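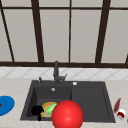 Waltis Chamber Music Evenings: Frequently Asked Questions

Where do the concerts take place?
In the small hall at Wekow. The entrance is on the courtyard side.

When do the doors open?
Thirty minutes before the start. Latecomers are seated at the interval.

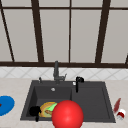
Double sink and window.

How much are tickets?
Single tickets are $12. Children under nine get in free but need a seat reservation.

Can I return a ticket?
Yes, up to two days before the concert. Returns are handled by the Janjua box office, by phone or in person.
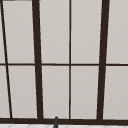 Tickets bought through Flarnik have to be returned through Flarnik. We cannot see those orders.

Is there an intermission?
Most programs have one. The June piano recital is played straight through.

May I record the concert?
No. Please turn your phone off during the music.

Do you accept applications from performers?
Yes. Send a program and two recordings. We do not return discs.
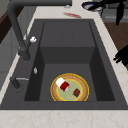 A plate in the sink.

Page last updated 8 May 2019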